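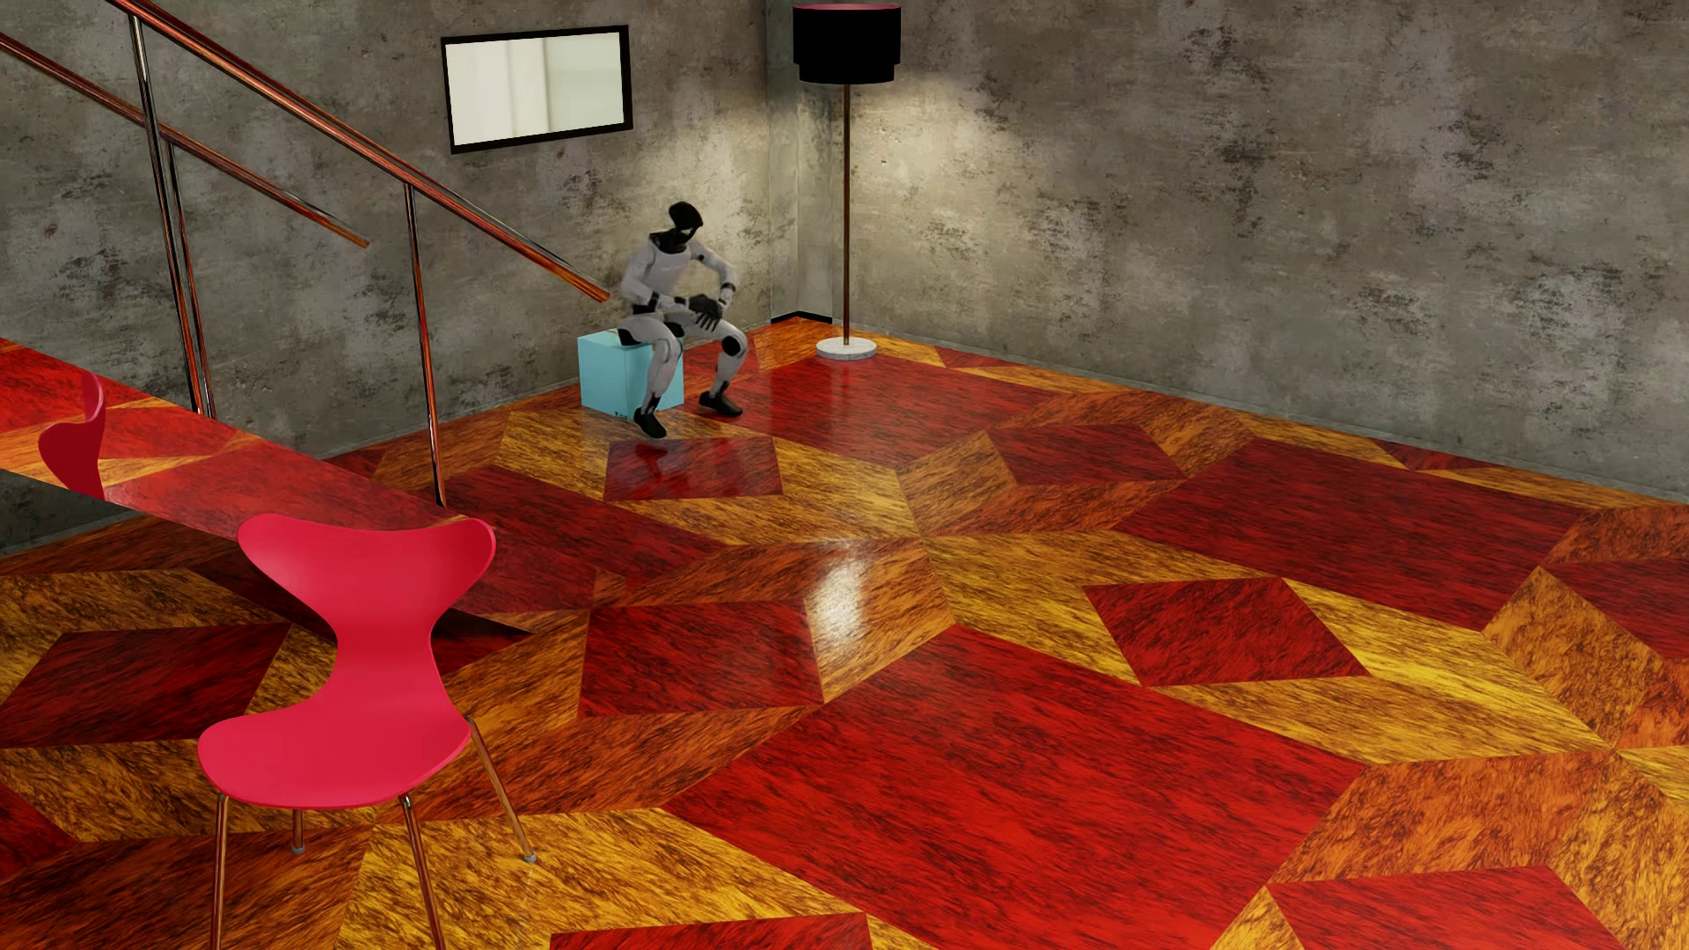 July, bench notes, Trultthorpe sim room

Sit-and-stand task, teleoperated, 9 demos kept out of 16 tries. Arlo Abernathy drove the first lot in the headset and I took over when his knees gave out — his own, the robot's being rated for it.

Sitting is easy to show. You lower the hips until the cube takes the weight, then stop fidgeting. Standing is where we both look foolish. Arlo throws his hands forward like a man leaving a deep sofa, and the policy will learn that too unless we trim it.

Hands together over the knees is now the agreed rest pose. Elbow limits are tight there, so ease in.

Demo 7 has a dropout at step 1,133. Cut it before that or bin it.

Pukora retargeting still puts the feet too close together. Widened the stance by hand, 179 steps' worth, and would rather not do so again.

To do: ask Immont for the newer hip offsets. Try the stand from the chair. Buy Arlo a cushion.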